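The two-year phone and other habits

Radudik would like you to think your handset is old

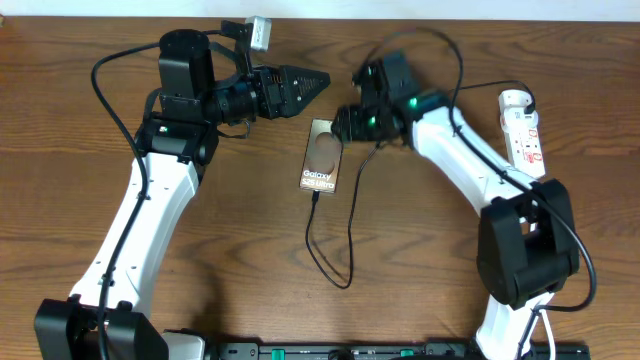

A smartphone on a wooden tabletop, between two robot arms.

My phone cost £547 and I have been told, by its maker, that I am ready for a new one. I don't feel ready. It makes calls, it finds the bus, and the battery lasts until supper if I leave the map alone.

Radudik, which sells phones and then sells the phones that replace them, opens its upgrade season in September. The new model is £557 before you buy a case. For this you get a brighter screen and a thing called Clusamix, which sorts your photographs by mood. I tried it in the Lumley shopping centre. It decided that my sister's wedding was "calm", and I can only suppose it was asked to judge from the cake.

The trade-in offer is where I start to grumble. Mine was valued at £42, paid as credit, and only against another Radudik. A repair stall called Gautam, two doors along, would fit a new battery for less than the case costs. The assistant in the phone shop hadn't heard of the stall. You can see its sign from the till.

I'm told that security updates are the real reason to switch, and there's something in that. An unpatched phone is a poor place to keep your bank. But the date those updates stop is picked by the same firm that profits when they do, and I looked hard for it on the box without finding it.

I bought the battery.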